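How to Line Up Patterned Wallpaper in a Small Room

Most guides to hanging patterned paper make it sound like a pleasant afternoon. I have papered enough box rooms and half baths to doubt that. A large motif in a small room is hard work, and a good part of the advice printed on the wrapper is there to sell you another roll. What follows is how I do it.

Measure first, and ignore the chart

The coverage chart on the label assumes a plain paper with little waste. Find the pattern repeat instead. Measure your wall height, then round up to the next full repeat, and that is your real strip length. Add four inches for trimming. Divide the roll length by that number and drop the fraction. People get upset at how few strips they end up with, but the leftover piece is too short to use and you may as well know it now.

Check the batch numbers while you're at it. I once used two rolls of Nerine from different batches in a hallway, and the seam between them bothered me every morning until I stripped it.

Pick your starting line

The usual advice is to center the first strip on the main wall. Sometimes that works. In a narrow room it can leave you with a two-inch sliver at both corners, and slivers peel. Mark the strip widths along the baseboard in pencil before you cut anything. If the corners come out badly, shift everything over by half a strip and check again.

Then draw a plumb line. Don't trust the door frame, and don't trust the corner either.
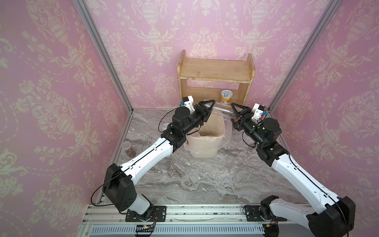
Corners are where I part ways with the videos. They show someone folding a full strip around an inside corner and smoothing it flat in one sweep. Maybe their walls are straight. Mine never are, so I cut the strip to reach half an inch past the corner, hang it, and then hang the remaining piece on the next wall against a fresh plumb line, lapping the first. You lose a little of the pattern in the overlap. With a busy scroll or floral print you would have to go looking for it.

Victor Mwaipopo, who taught me most of this, cuts through both layers at the overlap and peels out the waste for a cleaner joint. He is better with a knife than I am – I have sliced into the drywall that way, so I leave the lap.

Paste and tools

I have tried the Gusteo smoothing brush and the plastic Billik one. I can't tell you the expensive one did anything the other didn't. Spend the money on blades. Snap off a new tip after every strip, even if the old one feels fine.

Follow the soaking time for your own paper, and keep it the same for each strip. Paper stretches as it takes up paste, and a strip left too long won't match its neighbor, no matter how hard you push.

Matching as you go

Line up the pattern at eye level and work up and down from there. If something has to drift, let it drift near the floor. Wipe paste off the face with a damp sponge before you start the next strip.

Leave the windows shut overnight. Check the seams the next day and roll down any lifted edge with a dab of seam adhesive.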